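Simin Shahbazi teaches the beginners' brush class at Masitz, a set of rented rooms over a bicycle shop, and has done so for 13 years. She came to calligraphy late, after a long stretch of bookkeeping, and she still keeps the class register in a ledger. We met at a side table before the evening group came in. She had a thermos of tea and a stack of student sheets to get through, and she marked them while we talked.

"Most people sign up because they want to write something nice on a card," she said. "By the second month they have forgotten the card. They want to get one horizontal stroke right."

Her course runs for 5 months, and for the first of those nobody writes a whole character. Students practice dots, horizontals and verticals, and they do it standing up. Shahbazi says sitting makes people write from the wrist, and it takes a long time to get them out of it.

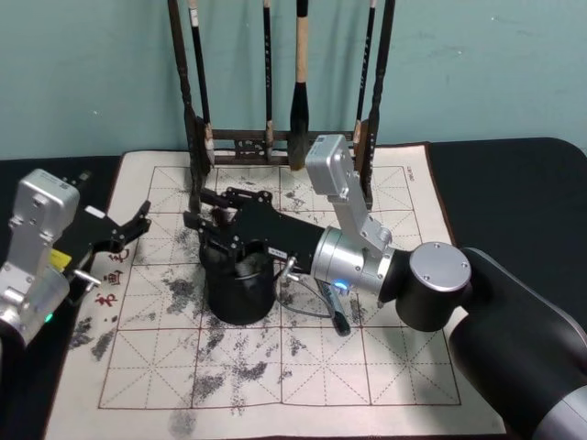

How much should a beginner expect to practice at home?

"Twenty minutes a day is plenty," she said. "I have had students who did three hours on the weekend and nothing in between, and they started over every time they came in. Twenty minutes, then wash the brush and go do something else."

She is less strict about materials than I expected. The class uses bottled ink until the third month, when she brings out the stones and shows people how to grind their own. Some keep grinding after that and some go back to the bottle. She doesn't mind which.

"The ink stick smells good, and it makes you slow down before you start. But if you have a job and two kids, use the bottle."

Alaric Benavides joined the class last May and now helps set up the room. He is a retired bus mechanic and is left-handed, and he had been told elsewhere that he would have to switch. Shahbazi let him try both. He writes with his right hand now and says that was his own choice.

"My left hand had too many opinions," Benavides said. "The right one didn't know anything, so it listened." 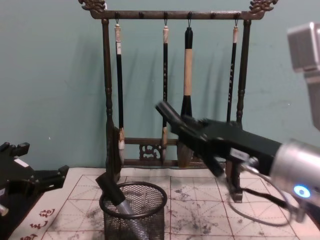

Brush care takes up most of the second lesson. Shahbazi has students rinse in cool water until it runs clear, press the hair gently between two fingers and bring the tip back to a point. Soap is not allowed, and neither is standing a brush in a jar on its hair. They are hung from small hooks along the top bar of a rack, tip down, so that water doesn't run back into the handle and loosen the glue. Benavides lost his first brush that way, after he left it upright in a coffee mug for a week.

Fees are $75 a month, with paper and ink included. Shahbazi has raised the price once. She would like to add a daytime class for people who work nights, but the rooms are taken until 2 in the afternoon by a language school.

I asked what she looks for when she marks a sheet. She turned one around and pointed with the cap of her pen.

"Where the stroke ends. Anybody can start one. At the end they get nervous and lift too early."
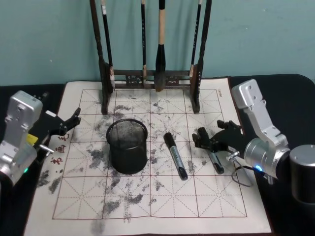 Practice paper printed with a guide grid, with a brush rack at the back.

The evening group was on the stairs by then. Shahbazi put the unmarked sheets in her bag and went to fill the water dishes.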